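How Robots Join a Workplace
A guide for readers ages 9 to 12

What is automation?

Automation means having a machine do a task that a person used to do by hand. A dishwasher is automation. So is an elevator that stops at the right floor after you press a button.

A robot is one kind of automated machine. It has three basic parts: motors that make it move, sensors that collect information, and a computer that decides which motors to run and when. A camera is a sensor. So is a switch that detects when a door is closed.

Tasks and jobs are different things

People often ask if robots take jobs. To answer that, it helps to separate two words. A task is one piece of work, such as putting a cup on a shelf. A job is a collection of tasks done by one person. Most machines can do a few tasks well. Very few can do every task in a job.

Consider the Clonine warehouse in Kiltville. It stores and packs kitchen goods for stores and restaurants. Before January, a packer there had six main tasks: read the order, find the items, check them for damage, wrap them, fill the box, and attach the label. On a busy day the warehouse shipped 2587 items.

Today a labeling machine attaches the labels, and robot arms do part of the wrapping and box filling. The packers still read unusual orders, check for damage, and handle anything the arms are not set up to handle.

What changed for the workers?

Some changes were physical. A packer used to bend and lift up to 400 times in a shift. That number is now 205. Less lifting means less strain on the back and shoulders.

Some changes were in the kind of work. Several packers were trained as robot operators. An operator starts the machine, watches how it is running, clears jams, and writes down faults in a log. Operators had to learn the safety rules and the meaning of each warning light. The training took time, and not every packer wanted to do it. Those who did not want it stayed at the packing tables.

Some changes were harder. The warehouse now needs fewer people on the late shift. A few workers moved to the company's other building in Sulthorpe, and their trip to work became longer. Automation can help one worker and cause a problem for another at the same workplace.

The sound of the building changed too. Motors hum all day, and workers near the labeling machine wear ear protection.

Why use two arms?

Try picking up a large bowl with one hand, holding only the rim. The bowl tips. With a hand on each side, it stays level. Robot arms have the same problem, and many objects are easier to control when two arms hold them from opposite sides.

Using two arms makes the programming harder. Both arms must move at matching speeds. If one pulls ahead, the object can twist, slip, or break. The arms must also avoid hitting each other.

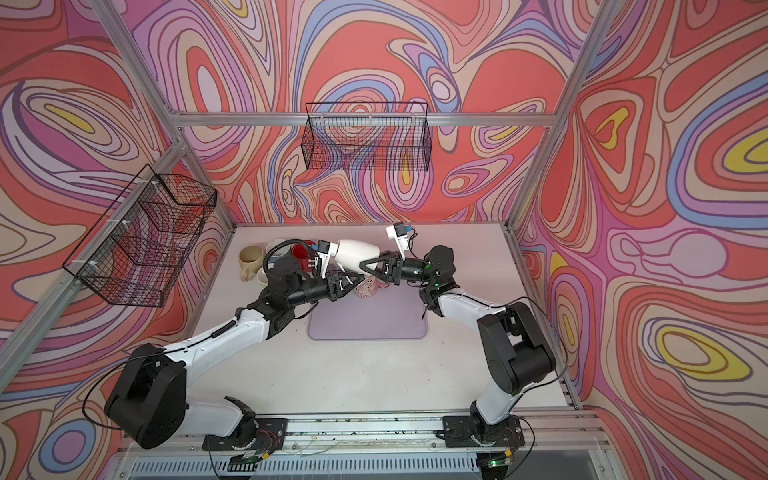

The end of a robot arm is called a gripper. A parallel gripper has two fingers that slide toward each other and apart again. It works well on objects with flat or gently curved sides. Soft, floppy, or very slippery objects are more difficult.

Before a new item goes into regular use, the team practices with it. Workers suggest which items to try, and their knowledge is useful. A person who has packed mugs for years knows that a handle is often the first part to break. A program does not include that fact until someone adds it.

Who decides what the robot does?

At Clonine, changes to the system go through a plan called the Garcia Project. Packers, operators, and engineers meet to review the fault log. They choose which task to work on next. Packers can also ask for a task to be given back to people if the machine is too slow at it. Gift wrapping was returned to people this way.

The next review is on 2nd May. The group will discuss glass lids, which are still packed by hand.

Words to know

Fault: a problem that makes a machine stop or work incorrectly.
Gripper: the part of a robot arm that holds things.
Operator: a person trained to run a machine.
Sensor: a device that collects information, such as light, distance, or force.

Try it yourself

Choose a chore you do at home. Write down every task in it, in order. Mark the tasks a machine could do. For each one you mark, write down what sensor the machine would need.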